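In Praise of the Slow Letter
22 July 2018

When I moved from Panura to Cormier, I brought two suitcases and one habit. The habit was writing letters by hand. In Panura my mother wrote to her sisters every month, and the children had to add a line at the bottom, even when we had nothing to say. I usually wrote about the weather or the dog. I still have one of those pages, which an aunt returned to me, and I can see in it that I was angry to be called inside.

In my new country people are surprised when they receive a letter. Some of them call me the same evening to ask if something bad happened. I understand this. Paper in the mailbox is now mostly bills, and an envelope with a handwritten address looks serious, like news from a hospital. I have learned to write on the back, in small letters, "Nothing is wrong."

My colleagues ask why I do not send a message by phone. I do send messages, many of them in a day. But a message asks for an answer, and the person feels guilty after an hour. A letter can wait. My oldest friend once answered me after 80 days, and she did not apologize, and I did not expect it. By then my question was no longer important and she answered a different one, much better. 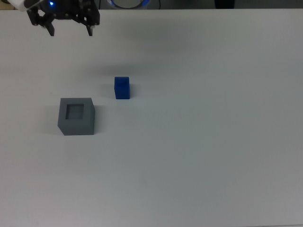 There is also the matter of language. I write English slowly. On a screen the computer corrects me before I have finished my thought, and often it corrects me into a sentence I did not want. On paper my mistakes stay mine. I cross out a word, I put another above it, and the reader can see both. A teacher would take points away for this. A friend reads the crossed word first, I am sure, because it is more interesting.

I must be fair to the other side. The mail is not perfect. In April the post office in our neighborhood closed and the nearest one is now in Ekov, 2 buses from my home. A stamp for Panura costs more than a cup of coffee. One of my letters traveled for so long that it arrived after I did, and I sat in my aunt's kitchen while she read to me, aloud, that I hoped to visit soon.

And not everybody has the time. A parent with small children, or a person with two jobs, should not hear from me that they must buy nice paper. I use a simple pad from Brado, the cheap kind with gray lines, and most of my letters are one page. I write them on Sunday habits, as I call it, although it can be any free hour when the soup is cooking.

Last winter I put my received letters in order. I have 530 of them, in shoe boxes, by sender. I do not know how many I have sent, and I think this is correct, because they belong to other people now. My aunt keeps hers in a drawer with the tablecloths. When she opens it at the holidays she takes out one or two, and she reads them again before she sets the table.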